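Week 5: Cloth words, and where we got them

Right, settle in. Last week was food words, and thank you to Hugo Mallet for bringing in that list of 222 cheese terms (I've read it, all of it, on a train). This week it's what we wear, and it's my favourite session of the whole course!

Start with places. Denim is usually traced to "serge de Nîmes", serge from Nîmes, and jeans to Genoa, by way of the French name for the city. Damask is Damascus. Calico is Calicut, on the Indian coast. You'll see the pattern - a trader asks where the stuff comes from, and the town ends up as the name of the stuff. Muslin is generally linked to Mosul, though the cloth itself was made in plenty of other places, so be a bit careful in your essays.

Then the borrowed words that aren't places. Khaki comes through Urdu from a Persian word for dust. Pyjamas is "leg garment", same route. Shawl is Persian as well. Domnica Ene asked last time whether a borrowed word always keeps its meaning, and pyjamas is a lovely case, as the original was trousers only and we added the top half ourselves. 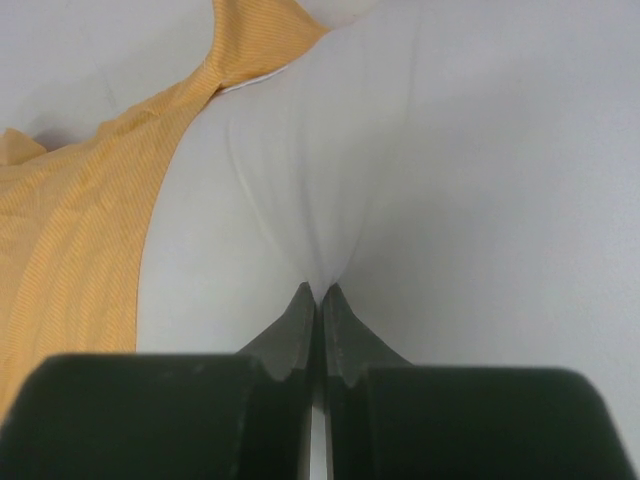
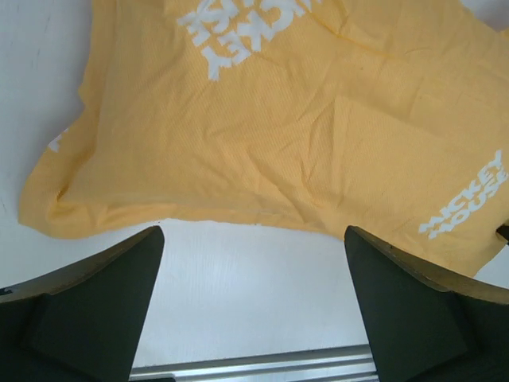
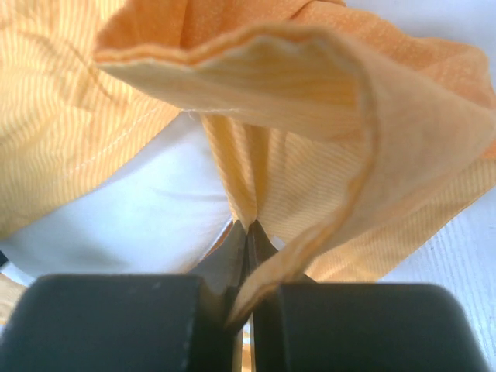 Shirt and skirt began as one word. Old English gave us shirt, Old Norse gave us skirt, and both go back to something meaning a short garment (short itself is in the same family). T-shirt is far younger, American, and gets its name from the shape when you lay it out flat, though with one as rumpled as the yellow Mickey Mouse top you need a bit of goodwill to find the T. Pinstripe is much easier to take apart, pin plus stripe, and the fine white lines on the pale orange cloth show why pin was the word people reached for.

For next time: read chapter 5 of Pichon, skip the bit on buttons, and bring me one clothing word from any language you speak at home. Prapai Srisuk has already bagged sarong, sorry.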